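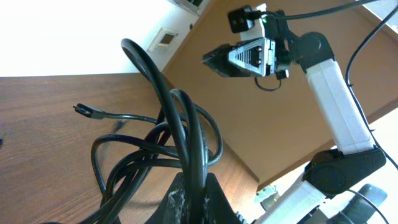

Work on the second Drulach novel is on schedule for the first draft and behind on the revision. Since the last report I have finished the siege of Maten and the first two chapters of the evacuation, and the manuscript now stands at roughly 300 pages. The main change is in how the dock machines are described. In the first book they were vague, and several readers took them for people in suits. They now have white boxy casings, black round joints and a gripper with two toothed fingers that narrow to a point, and that look is fixed for the rest of the series.

Draft
The outline calls for 23 chapters. The last three are unwritten. Chapter 14, the mutiny on the supply ship, was written twice. The first version gave away the colonel's plan too early and I have dropped it. A short piece of it, the argument in the engine room, may be used in chapter 17.

Revision
I had planned to revise the whole first half by March. So far 111 pages are done. The delay comes from the calendar of the war, which did not match the travel times given in book one. Fleets were arriving before they could have left. I have made a table of every crossing and corrected the dates through chapter 9. The rest should go faster, as the later chapters stay mostly on Maten.

Editing
Iolanda Guerra at Sampaio has read the opening section and returned her notes. She asks for fewer ranks and titles in the first chapter, and she wants the pilot's sister brought in sooner. I agree with both and have made the first change. We still differ on the prologue. She would cut it. I would like to keep it until the full draft can be read in one go.

Use of the grant
The Restico grant has paid for my writing time and for the map of the Maten system. To date 81 percent is spent. The remainder is set aside for the copy edit, and I am not asking for more.

Next period
Finish chapters 21 to 23, complete the date corrections, and send the full draft to Sampaio. The map needs one more correction, as the outer station is on the wrong side of the belt.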